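A nose round the robot workshop at Stoker

I got the 40 minute train out to Stoker in July with a notebook, a packed lunch and a budget sheet I was already rather proud of. By the time I came home most of it had been crossed out, so I thought I'd write the day up while I can still read my own handwriting.

Some background for anyone new here. I run the back-room side of a small cleaning and supplies firm, Busby, and we've been wondering for ages whether a two-armed robot could take on some of the dull bits: bins, liners, clearing up packaging. Umetti, who set these machines up for smaller outfits like ours, were holding an open day, and I'd been on their mailing list long enough to feel guilty about never going.

They had a job going on a patch of carpet by a plain white wall, with a bin on the floor and THANK YOU shopping bags to use as liners (the ones with the yellow smiley face, which cheered me up no end). It's so close to what our evening team does that I parked myself there for most of the morning and let the rest of the tour go off without me. 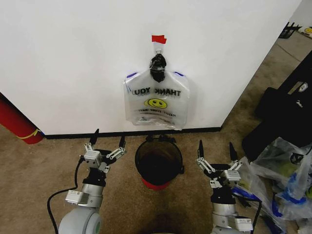
My first line on the sheet said "robot" and had one big number next to it. Silly, really! The chap showing us round was very patient and explained that the arms are only where the quote starts. Grippers can be priced separately, and so can the sensors, the mounting, the delivery and the days of someone's time to get it all going. Then there's the yearly support, which I had left out completely. He suggested keeping 3,000 pounds back in the first year for parts and call-outs, and I wrote that down and underlined it twice.

The other thing I'd missed was the stuff that gets used up. Bags, tape, hooks, spare fingertips for the grippers. None of it costs much by itself, but if you're practising the same small job over and over you get through an awful lot of bags, and thin plastic is about the most awkward thing you could ask a machine to deal with. I had 29 lines on my budget by the end of lunch and not one of them had been for bags when I arrived. (We sell bags! You'd think I'd have remembered.)

I asked whether we'd need both arms. I was rather hoping the answer would be no, as one arm is a good deal kinder on the bank account. We went back over to the bin and talked it through there, and I came away fairly sure that for our sort of work it has to be 2. A bin is light and round and slides about on carpet, and I don't much fancy paying for a machine that chases it across an office.

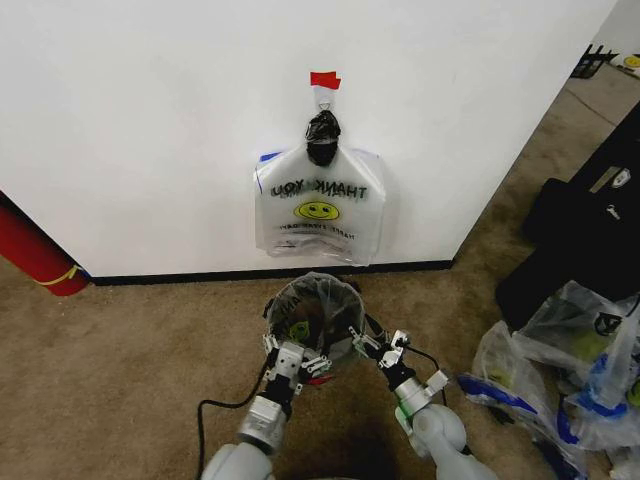 Both grippers on the rim of the bin, under one of the smiley bags.

After that there was tea, and a long chat about renting. Umetti will hire out a set-up by the month, and Stockdale, the finance people they work with, had a table by the door with leaflets on spreading the cost. I'd gone in dead set on buying outright. Now I'm leaning towards a short hire first — long enough to find out how much of our team's time it takes to look after the thing, a cost I still can't put a sensible figure on.

A few questions I wish I'd taken with me, in case you're going to the next one:

Who pays the carriage if an arm has to go back for repair?
Is training included, and for how many people?
What happens to the support price in year two?
Can the grippers be swapped later without buying a whole new kit?
How much clear floor does it need when it's working, and can you pack it away at night?

I did ask the last one. The answer was "it depends on the room", so I've promised to send them our floor plans, and I now need to find our floor plans.

Parking is free at Stoker if you're driving, and the tea was good. The biscuits had gone by three o'clock, so get in early. I'll post the new version of the budget sheet once the hire quote comes through.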